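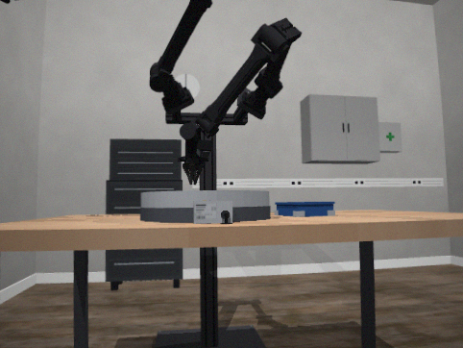
Two black arms on a stand behind a wooden-topped workbench, in a computer rendering.

Good news from Nondport, folks! The old Kołodziej hardware store is opening again in October as a shared woodshop, and I got a peek inside last week (sawdust everywhere, I loved it). Mei-kuen Lo is running the place and told me 155 people have signed up already. A monthly pass costs $20, and you can bring your own lumber or buy scraps from the bin by the door. The city chipped in $2527 for new wiring. Doors open at 9 a.m., and the first class is birdhouses. I'm signed up for that one, so save me a seat!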